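The long way to a decent loaf

Posted Tue 10 November
3 comments · 2 shares

I started baking bread again in May, after a gap of several years. The first time around I quit because I was making a loaf every weekend and most of them were bad. They were dense at the bottom, pale on top, and gummy in the middle. I blamed the oven, then the flour, then the water. Looking back, I was cutting them while they were hot and I never let the dough sit long enough.

What got me going again was a trip to Mestcombe. There is a mill there with 1831 carved over the door, and it still grinds on the days when there is enough water. They sell flour in plain paper bags from a table inside. I bought two bags of the whole wheat and carried them home without a plan.

The flour was thirstier than what I was used to. I had an old recipe on an index card, and the dough I got from it was so stiff I could hardly fold it. I added water a spoonful at a time until it felt right, then wrote the new amount on the card. The second loaf was better. The third was the first one I would have given to somebody else.

My regular mix now is 1000 grams of flour for two loaves, with 300 of that whole wheat and the rest white bread flour. The white is Grano, which the store near me keeps on the bottom shelf. I have tried more expensive flour and could not taste the difference once it was toasted.
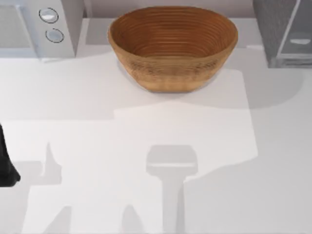
The part I had to learn over again was waiting. My kitchen is cold from now until spring, and dough that doubled in four hours over the summer can take most of the day. I used to go by the clock. Now I mix in the morning, leave the dough alone, and look at it when I come in for lunch. If it hasn't moved much, I go back to what I was doing. A few loaves have gone in the oven close to midnight because of this, and I don't recommend it.

Overnight in the refrigerator works better for me. I shape in the evening, cover the dough, and bake before breakfast. The cold dough is easier to score, and the crust comes out darker. I preheat the oven for 45 minutes with the heavy pot inside, bake 25 minutes with the lid on, then take the lid off and go by color.

I did buy a Kiltilik scale in the summer, after the old one started giving me a different weight every time I set the same jar on it. It reads in single grams, and the battery door is already loose.

Next I want to try rye. I have half a bag in the freezer and a recipe torn out of the Torres store newsletter that calls for caraway and molasses. I'm leaving out the caraway.

Filed under: bread
3 comments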